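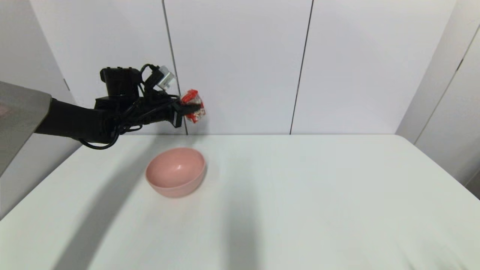
Two hundred quid for a seat is daft, came a voice from behind me in the queue at Lauritsen, and you'll be putting the old one back on by the end of summer. I had the box under my arm so I could hardly pretend he was talking to anyone else. I said something feeble about my tailbone. He said his tailbone had done Scotland on a plank, and then it was my turn at the till.

I've thought about that a fair bit since, mostly while sitting on the seat.

For anyone new, the bike is a Surnus 500, the twin, the plain one without the luggage rails. I bought it used and I like it more than I expected to. It starts, it's narrow enough for the side passage, and it will sit at dual carriageway speed all day without shaking my fillings out. What it doesn't have is a good seat. The standard one is a firm wedge with a slope towards the tank, so that every time you brake you slide forward an inch and every time you pull away you shuffle back again. On a trip to the shops you don't notice. On the road out to Ulum, with all those roundabouts, you notice nothing else.

The first thing I don't believe is the seat height in the brochure. Surnus gives 710 mm. That's low, and it's a large part of why the bike gets recommended to shorter riders and people coming back after a gap. I have short legs and I was counting on it. So why was I on the balls of my feet at the lights? I measured mine against the garage wall with a spirit level and a steel rule, and I won't quote you a number, as my garage floor isn't level and neither am I. But it was more than the brochure says, with the bike upright and no one on it. With me on it, it drops a bit, as you'd expect. My guess is that the official figure is taken with some weight aboard, or with the springs wound right off, or by someone with a very soft tape measure. The brochure doesn't say. None of them seem to say.

And even if the figure were dead right it wouldn't tell you much. Height is measured up the middle. Your legs don't go down the middle, they go round the sides, and a wide seat at a low height can leave you stretching further than a narrow seat an inch taller. I've sat on a big trail bike that I could hold up more easily than a cruiser my neighbour swore I'd be flat-footed on. If the makers printed the distance from one boot sole to the other, over the top of the seat, I'd start reading the numbers again.

So, the Nolico. They do three or four versions for the Surnus and the one I went for is the "touring comfort", with a gel pad under the rider's part and more foam at the back. The leaflet says a number of things. It says the seat spreads your weight. Every seat spreads your weight, unless it's a bicycle saddle from the seventies. It says the gel "adapts to the rider". It says the shape has been developed over many miles with real riders, and I'd like to know what the other sort of rider is. There's a coloured drawing of a backside, red on one side and blue on the other, with no scale and nothing to tell you who sat on what or for how long. I'm not accusing anyone of making it up. I'm only saying I could draw one as well.

Fitting it was fine, credit where it's due. One bolt under the pillion part, slide back, lift, and the new one goes on in reverse. The front tongue was stiff and needed some weight on it before it went home. The rubber feet were the right height and nothing rattled. I've bought parts from the bike's own maker that fitted worse than that.

Then I rode it. The first impression was wonderful, and I'd ask you to be suspicious of that, as I should have been. Of course it felt soft. Anything feels soft after a plank. You sit on a sofa in a showroom for half a minute and think yes, lovely, and then you get it home and find you can't watch a whole film on it. Seats on bikes are the same. Half the glowing write-ups online are done within a day of the parcel turning up, and you can tell, because they're all about the stitching.

I made myself wait. I did 500 miles on it before writing any of this, spread over my usual runs plus one long Tuesday when I went out to Ulum, round by the reservoir and home the slow way. What I found was a mixed bag.

The slope is better. It isn't gone, but I slide less, and that alone has done more for my wrists than it has for my behind. I hadn't connected the two. On the old seat I was propping myself off the tank with my arms the whole time and blaming the handlebars for it. I very nearly bought bar risers.

The gel I'm not sure about at all. For the first hour it's nice. After that it feels dead, if that makes sense, as though you've got to the bottom of it and are now sitting on the base with something squashed in between. When I parked in full sun outside the café and came back, it was properly hot, right through my jeans, and it stayed that way a good while after I'd set off. The old foam seat got hot too, but only on the surface. I don't remember the leaflet mentioning sunshine.

Then there's the thing I minded most. It's wider. Only a little, at the front corners, where your thighs go. Nolico describes it as the same height as standard and I think that's true, I laid one against the other and they matched. But what did I say about legs going round the sides? I've lost what little reach I had. On flat ground it's no trouble. On the camber outside Lauritsen, where the road falls away to the drain, I had a moment with one toe down and the other foot waving about that I'd prefer not to repeat. For a bike that people buy because it's low, that seems like something to put on the box.

I did ring Nolico and ask. They were polite. I was told that most customers find the wider shape gives more support, and when I asked how many customers had been asked, I was told it was "general feedback". I asked whether the gel could be had in the standard width and it can't. I asked if it would soften up and was told to give it time. How much time? Well, it varies. I'd have thought more of them if they'd simply said no.

My long-suffering other half, who comes on the back now and then, has a different view. We've done two rides 2-up on it and the pillion part got a clear thumbs up both times. More room, a flatter place to sit, less being tipped into me at junctions. That's a fair point in its favour and I'm not going to argue with someone who holds the sandwiches. It's also not the part with the gel in it, you'll notice. It's just foam, cut to a sensible shape.

Which leads me to what I suspect is going on. The shape is doing the work and the gel is doing the selling. If somebody took the standard Surnus seat, levelled it off, put a decent bit of firm foam in and left the sides alone, I think I'd be happier than I am now -- and it would cost a good deal less than what I handed over. There are upholsterers who'll do that. I've looked up one that asks for your old seat and your inside leg, and wants you to come and sit on it before the cover goes on. No leaflet, no coloured backsides.

I can't prove any of it, obviously. I've got one backside and one bike, and I paid for the seat myself, so I've every reason to want it to be good. If anything I'd expect to be going easy on it. If you're tall you may not care a bit about the width, and if you never ride past the hour mark you may never find the bottom of the gel. There's a chap's review on one of the forums saying he does full days on his and could do more. Maybe he weighs less than I do. He doesn't say, and people never do, though it must matter more than anything else they put in.

The old seat is on the shelf in the garage in a bin bag. I haven't put it back on. I did take it down at the weekend to press my thumb into the foam in a few places and see how thick it is at the nose, and there's more to work with than I thought. The upholsterer can't see me for a month in any case, and I'd want the bike on the road till then, so the Nolico stays put for now and I'll park in the shade.

If any of you have had a Surnus seat recut, I'd be glad to hear what you paid and how far you've ridden on it. Miles, please, and not how it felt in the driveway. I'm also still after a straight answer on how that 710 was measured, if anyone has ever got one out of them.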